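**Wednesday, August 19, 2020 – Grernell shared workshop**

# Oltero: a simulated living room for people who build robots at home

The members of the Grernell workshop are pleased to present Oltero, a free set of simulated rooms for practicing with a robot arm before the real build begins. The first room is ready now. In it, an arm on its own stand takes hold of a white mug that stands among ordinary things of the house.
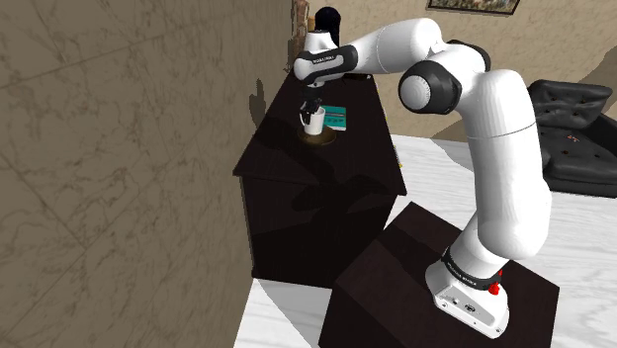

## Why a mug

"I started this project on my kitchen table, and my first arm broke many cups," says Awuor Kinyua, who leads the work. "In the simulation I can drop 300 mugs in one evening and sweep nothing."

A mug is simple for us, but for two fingers it is a difficult object. The grip can be at the rim, and one finger placed too low will push the mug away. Our members have recorded 1,277 attempts until now, and they will be published together with the room.
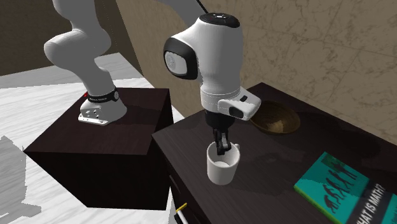
The height of the stand was also discussed for a long time. Members with small apartments asked that the arm can work from a box next to the furniture – the same way they would place it at home. The position of the box can be changed in one settings file.

## What comes next

The second room, called Lebrun, is planned for October. It will be a small kitchen. Workshop members can try Oltero on the shared computer, and everybody else can ask for a copy at the Grernell front desk.

**Contact:** Awuor Kinyua, Oltero project, Grernell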